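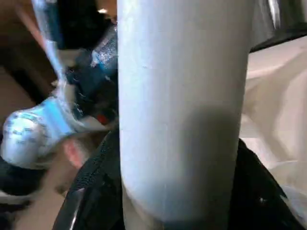 I never trust the tap on the first evening, one rider wrote to us, and by the fourth evening I have forgotten that I did not trust it. The sentence was written in the margin of a diary sheet, next to the line for liters carried, and it describes quite well the change we want to discuss in this section.

Figure 4. Clear plastic water bottle, creased and dented, partly behind a pale cylindrical object.

4.3 Water and the choice of the overnight stop

In the earlier literature on long bicycle tours, the overnight stop is mostly explained by distance, by price and by the wish for company. Water is mentioned as a part of the luggage. In our diaries it has a larger role. Of the 1791 diary days which could be used, many contain a remark on where water was taken, and often this remark is longer than the one on where the rider slept. We therefore read the two together.

The route between Maltulham and the Sendum valley is suitable for this question, as the villages in its southern part are close to each other and the villages in its northern part are not. A rider coming from the south passes a public tap or a shop nearly every hour. After the Stemwood pass, which is only 800 m high but has a long approach on both sides, there is no shop before the lower Sendum bridge. Riders who go in the opposite direction meet the dry part first, when they are still fresh and have not yet learned the habits of the road. We treat the two directions separately in Section 4.4.

Three forms of behavior can be separated in the diaries. The first we call full carrying. The rider leaves the lodging in the morning with all the water for the day and does not plan to fill again. The second is chain filling, where the rider takes a small quantity at each place and stops frequently. In the third form, which we call late filling, the rider travels light during the day and takes a large quantity shortly before the evening, so that it is possible to camp at a place without any supply. The same person can change between the forms, and most of the riders did so at least one time.

Late filling is of special interest for us, because it frees the rider from the list of known stops. A rider with full containers at five in the afternoon can sleep in any field where the owner permits it. The diaries show that such riders decide on their place later in the day and with less worry. They also write more about the place itself, for example about the view or the noise of the road. Riders with chain filling write more about the opening hours of shops. We do not claim that the one causes the other. It is possible that a rider who likes to camp alone is also a rider who likes to look at the view.

The weight must be considered too. Several riders complained that the bicycle behaves badly with full containers on the rear rack, in particular on the descent from Stemwood, where the surface is broken. One of them moved the water to the front bags and wrote that the steering became slow but honest. Others carried it on the back in a soft bag and had pain in the shoulders the next day. An unladen bicycle was never reported as a problem, except in the wind.

The questionnaire, which was answered by 453 riders after the end of their tour, gives a somewhat different picture from the diaries. When they look back, riders say that they chose the stop by price. During the tour they say that they chose it by water and by tiredness. We believe that the diary is nearer to the decision. Price is easy to remember because it was paid, while the fear of running dry goes away with the first glass. A similar difference was found for the question of company. In the questionnaire, meeting other riders is named as a strong reason to go to the campsite at Tsoukalas. In the diaries of the same persons, Tsoukalas is the place with the good well.

The experience of the rider has an effect, but it is smaller than we expected. Riders who had already traveled about 3000 km before they reached the pass carried nearly the same quantity as riders who had just started. They were different in another way. They asked more people. Their diaries contain many small meetings at gates and at kitchen doors, and frequently the water was followed by an offer of tea, a meal or a place for the tent. In this way the search for water became a search for lodging without the rider having planned it. New riders preferred to buy, and a purchase in a shop seldom led to an invitation.

We also kept field notes of our own at the overnight stops. They were written in the evening and were not corrected later, except for spelling. One of them is given in full, as it shows how the question of water enters the talk at the table.
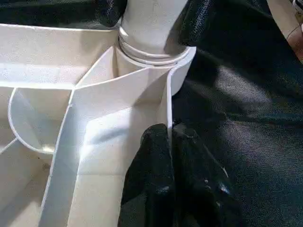 MALTULHAM, December. Cold in the night, dry in the morning. Two riders came in after dark and asked first for water and then for the price of a bed. The woman at the desk told them that the tap in the yard is good but that the one in the hall is slow. They filled everything they had before they took off their jackets. At the table they spoke of the north and of a spring behind the Stemwood pass which is marked on the map and which they could not find. A third rider had found it on Friday and drew the way on a piece of paper. He said it is behind the second wall and that one must listen for it. They talked then for a long time about tires.

The spring in this note appears in many diaries, and in most of them it was not found. It is marked on the map nearly on the road, but the path to it begins lower down, at the second bend. Riders who had heard of it from another traveler usually reached it, and riders who had only the map usually passed it and continued to the lower Sendum bridge with what they had left. For the calculations in Section 4.4 we have therefore counted the spring as a supply only on those days where the diary reports that somebody had explained the way.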